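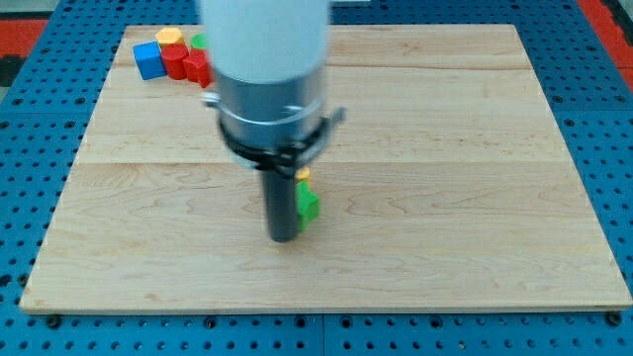
Galindo is hiring a bench woodworker for its cutting board and small goods shop in Ferport. The job is full time, with a start in June. Most of what we make is pale maple, glued up from several strips the way this board is, and you would spend much of your day at the clamps and the planer. We shipped 3,291 pieces last year and want to keep up without adding night work.

**What you will do**

- Sort and joint rough lumber
- Glue up panels and match grain across the joints
- Plane, sand, and oil finished boards
- Pack orders when the shipping bench gets behind — usually before the holidays

**What we ask for**

- 2 years of paid shop work, or a finished trade program
- Safe habits on the table saw and jointer
- Able to lift 50 pounds and stand for most of a shift

Hours are 7 a.m. to 3:30 p.m. with a paid lunch. The crew is 6 people, and you would report to Waltraud Kramer, who runs the glue room. Health coverage begins after your first month. We supply hearing protection and dust masks. Bring your own boots.

To apply, send a short letter and the names of two past supervisors to Bastian Reinholz at the shop office, Unit 309. Photos of your work are welcome but not required. Finalists come in for a paid half-day trial at the bench.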